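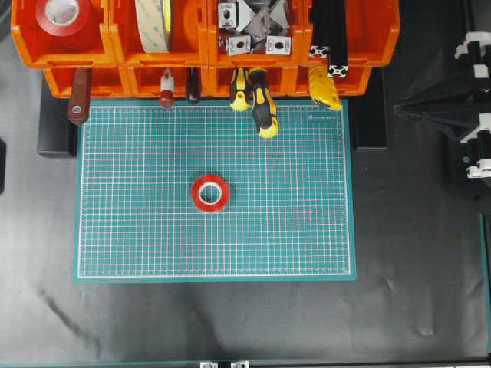 Figure 4.1 A cutting mat, a roll of red tape, and the bins behind them.

Chapter 4
A Place to Put It Down

Every workshop has two layouts. The first is the one drawn up before anybody starts work, with labels. The second is the one you find on a Tuesday at half past three, when the tape measure is under a rag and the rag is under somebody's lunch. This chapter is about getting the two to resemble each other.

Start with the roll of tape on the mat in Figure 4.1. A matching roll stands in the upper bin at the far left, which tells you where tape is kept at this bench. Whether the roll on the mat is in use or has been forgotten is harder to say, and a good deal of shop time goes into asking that question about one object after another. We call such a thing a stray. A stray is any item that has a home and is somewhere else.

Imelda Dimaculangan, who ran the fitting shop at Polero and later wrote the bench manual for Folletti, had 300 strays logged in a single September. Most were tape, pencils and hex keys. One was a stepladder. Her conclusion was that people put things away when the home is closer than the nearest flat surface, and otherwise they don't – a finding that cost the firm a month of clipboards and surprised only the managers.

Open-fronted bins do well by this measure. There is no lid to lift and no drawer to shut on a thumb, and a heap of corner brackets can be judged at a glance as plenty or not enough. They do less well with long stock, which has to stand on end, and with hand tools, which tend to end up hanging off whatever lip is available. Handles that droop over the work area are easy to grab. They are also easy to catch with a sleeve.

The mat deserves a word too. Its grid is meant for measuring, but it also marks out the one patch of bench that should be clear when you stop work. Treat the border as a property line.

In this chapter you will learn to:
assign a home to every item on a small bench
tell a stray from a tool in use
choose between open bins, drawers and hooks
carry out a 14-minute reset at the end of a shift

Key terms: home, stray, reach zone, reset

Before you read on, go and look at your own bench. Write down the first item you see that lives somewhere else, and leave it where it is. You will need it for Section 4.1.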